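Blog > Travel > Packing and Luggage

Print this page | E-mail this to a friend

The little yellow case

Last updated: October

I've had grey luggage all my adult life, so I'm not sure what came over me, but I am now the owner of a bright yellow hard-shell suitcase with a great big laughing Pikachu on it. I love it! It was 58 pounds from Cekus (down from 90, so practically free, as I told myself at the till). 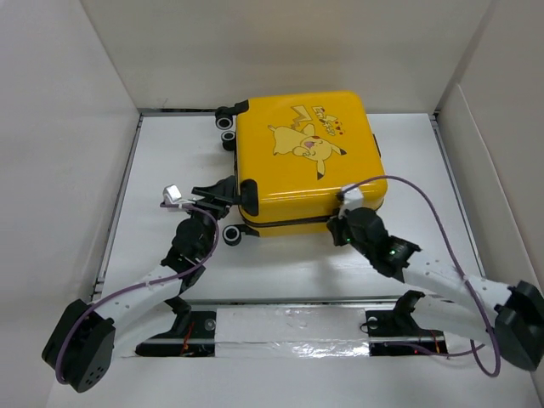 My old case gave up on the cobbles in Rokodstead, where I dragged it uphill to the guest house on a wheel and a half. This time I wanted proper wheels and a hard shell, and I'd more or less settled on a sensible navy one until I saw those ears with the black tips. Sorry, navy one.

I do worry a bit about scratches. It's a very glossy finish, and I know what baggage belts are like, so I've ordered a clear cover from Avik and I'll see how I get on with it. Packing-wise I'm going back to rolling everything (jumpers at the bottom, shoes in bags round the sides) and leaving room for presents on the way home.
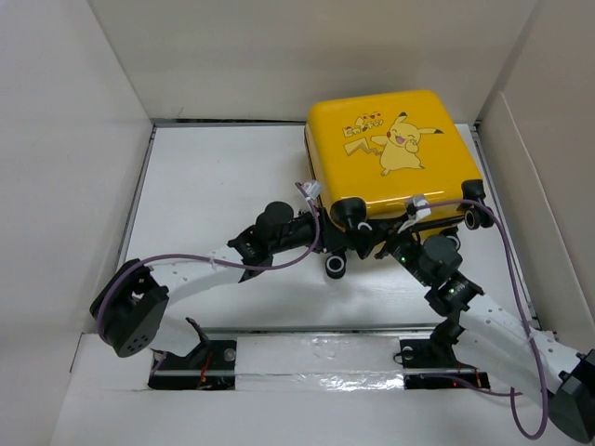
Closed eyes, red cheek, zigzag tail – happiest suitcase I've ever owned.

First outing is next month, three nights away with one smallish case, and I've already written my list twice. If you've got a hard-shell that's lasted for years, do tell me how you look after it!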